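Octobre
Par Rahel Hauser

Notes d'intervention : règlement intérieur et tenue vestimentaire en salle de sport

Durée prévue : 17 minutes, questions non comprises. Public : gérants de salles, responsables d'accueil.

1. Point de départ

Rappeler le périmètre. On traite des clubs privés à abonnement, pas des équipements municipaux. Le règlement intérieur est annexé au contrat. Il ne lie l'adhérent que s'il lui a été remis ou s'il a pu le consulter avant signature. Un affichage au vestiaire, posé six mois plus tard, ne suffit pas.

Citer le cas Prirkari sans entrer dans le détail : 200 adhérents, une clause « tenue correcte exigée », aucune définition. Trois rappels à l'ordre en une saison, dont deux contestés par écrit. Dans les deux cas, l'agent d'accueil n'a pas su dire quelle règle précise avait été enfreinte.

2. Ce qu'une clause peut viser

Motifs liés à la sécurité : chaussures fermées sur le plateau de charges libres, bijoux retirés pour les mouvements à la barre, pas de cordons pendants près des poulies.

Motifs liés à l'hygiène : serviette obligatoire sur les bancs, haut couvrant le dos sur les assises en mousse. Préciser que la seconde règle est difficile à défendre si la première est appliquée.

Motifs d'image : terrain plus fragile. Une règle d'apparence doit être rédigée en termes neutres et appliquée de la même façon aux hommes et aux femmes. Si le débardeur échancré passe et que la brassière ne passe pas, la clause est à réécrire.

(Pause. Demander qui, dans la salle, a relu son règlement cette année.)

3. Rédaction

Écarter « décent », « approprié », « convenable ». Préférer une description matérielle : type de chaussure, présence d'un haut, zones concernées. Une règle par zone si nécessaire, le studio de yoga n'ayant pas les mêmes contraintes que le plateau.

Lire à voix haute la version Jinddale, article 4 : « Le port d'un haut et de chaussures de sport fermées est obligatoire sur le plateau de musculation. » Une phrase, applicable par un remplaçant le jour de son embauche.

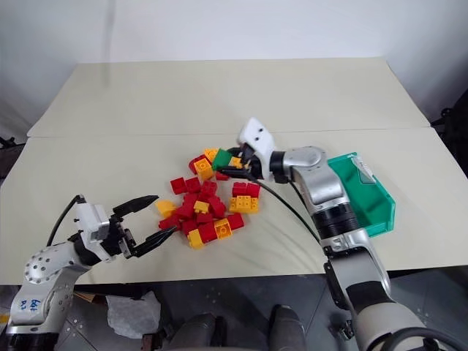
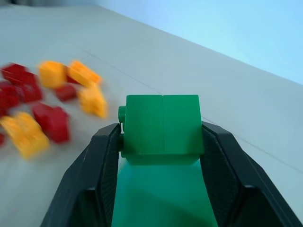
Briques de jeu rouges et jaunes sur une surface claire.

4. Application à l'accueil

Procédure en 3 temps :
- remarque orale, à l'écart des autres adhérents, avec renvoi à l'article ;
- courriel de rappel en cas de récidive, texte de l'article copié ;
- suspension, décidée par le gérant et jamais par l'agent de service.

L'exclusion immédiate reste réservée au danger ou au trouble caractérisé. Une tenue, seule, n'entre presque jamais dans ce cadre. Insister : la menace d'exclusion prononcée sur le plateau est l'élément qui revient le plus souvent dans les réclamations que je traite.

Consigner chaque remarque : heure, zone, article, nom de l'agent. Pas de photographie de l'adhérent. Pas de commentaire sur la morphologie, ni à l'oral ni dans le registre.

5. Quand l'affaire est déjà publique

Ne pas répondre sur le fond dans les commentaires. Un message court : réclamation reçue, contact direct proposé, délai annoncé. Cayetano Urquijo, qui gère le club Pacheco, répond sous 2 jours ouvrés et joint l'extrait du règlement en vigueur à la date des faits. Vérifier la version avant l'envoi.

Ne pas modifier le règlement en ligne tant que la réclamation est ouverte. Si une modification est décidée ensuite, dater la nouvelle version et conserver l'ancienne.

6. Questions probables

Cours collectifs assurés par un intervenant extérieur : le règlement du club s'applique, l'intervenant n'en ajoute pas.

Adhérents mineurs : mêmes règles, remarque adressée aussi au représentant légal.

Remboursement en cas de suspension : voir le contrat. À défaut de clause, prorata des jours non utilisables.

Laisser à l'écran l'adresse de la permanence et distribuer le modèle de registre à la sortie.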